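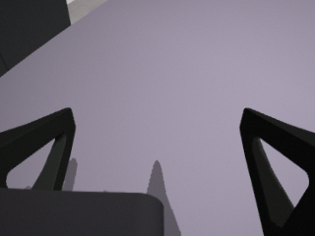 Call for participants: working group on good practice for simulated two-arm cells

Nasmont is looking for participants to review draft 2 of the Gredach practice rules. The rules cover how shared-workspace robot cells are set up, run and recorded in simulation before any work is done on hardware. The draft has 323 clauses. Comments on the first draft were closed in July.

Participants will work in pairs. Each pair is assigned a set of clauses and a set of recorded runs, and checks one against the other. The review set contains 1000 runs, of which 933 have complete joint logs. Only runs with complete logs are assigned.

Topics under review:
Start and rest poses for each arm
Minimum separation between links when both arms are powered
Gripper state at the start of a run
Placement of small parts within reach
Naming and storage of logs
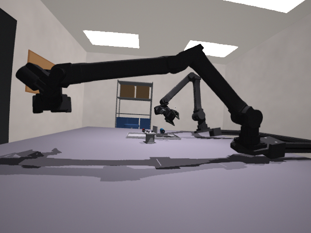

Separation clauses apply to the whole arm, including the elbow and wrist housing. Reviewers should not limit their checks to the gripper. Where a clause cannot be tested from the log, mark it "not testable" and state which value is missing.

Requirements: two years of work with robot arms or cell safety, and the ability to read joint logs without vendor software. Experience in writing standards is useful but not required. Employees of Gudeta may apply but will not be assigned clauses 265 and up.

The work is remote, apart from one closing meeting in Hetstead. Travel is reimbursed. There is no fee.

Send a one-page statement and your preferred topics to Janelle Dimaculangan, review coordinator. Technical questions go to Horácio Guerreiro.

Posted 19 October 2025. Applications are read in order of arrival until all pairs are filled.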